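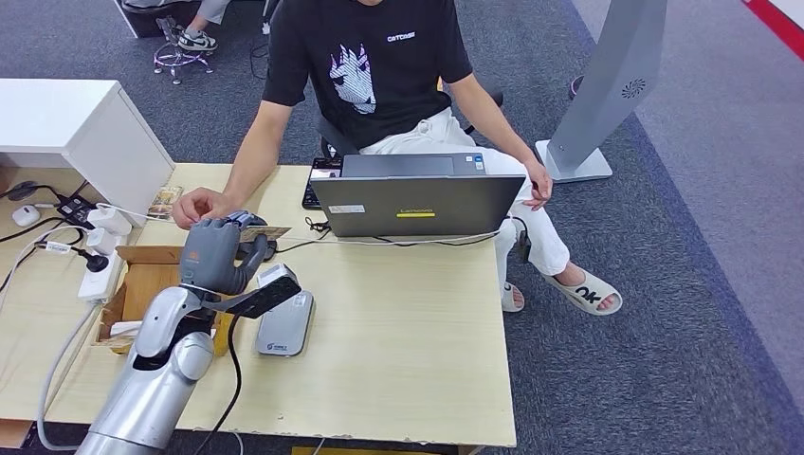 Desk with a laptop and a robot arm.

Hollico Save Tools

Command-line tools for reading, checking and converting save files from the game Davonton. Written by Vasylyna Boiko. The quest flag tables are maintained by Mafalda Bastos.

Status

Works with saves from the base game and from the Panasiuk expansion. Saves from the standalone release of the expansion use a different header and are read-only for now. Console saves have to be exported to a PC first; the tools do not decrypt them.

Requirements

Python 3.10 or later. No other packages are needed. A full convert of a late-game save uses 90 MB of memory.

Usage

hollico check SAVEFILE
Reads the header, compares the checksum and lists any block that fails to parse. Nothing is written.

hollico dump SAVEFILE
Prints the character, inventory and quest blocks as JSON. Add --flags to include the raw quest flags.

hollico convert SAVEFILE OUTFILE
Moves a base game save to the expansion format. The input file is left alone. If OUTFILE exists, the command stops unless --force is given.

File layout

A save has six blocks in fixed order: header, character, inventory, quests, map, options. All integers are little-endian. Each block starts with a four-byte length that does not include itself. The inventory block holds up to 2000 entries, and the game drops anything past that on load without a warning - run check before adding items by hand.

Known problems

Item names with accented letters are cut short in dump output. The data in the save is fine.

Co-op saves list the host twice in the character block. The second copy is skipped.

The Bernetti side quest has two flags for the same step. Convert sets both, and the quest log may show the step as done and open at once until the next area change.

Reporting bugs

Attach the output of check and state the game version from the title screen. Do not attach the save itself unless asked - the options block contains the account name in plain text.

License

MIT for the code. The flag tables are CC BY 4.0. Game files are not included.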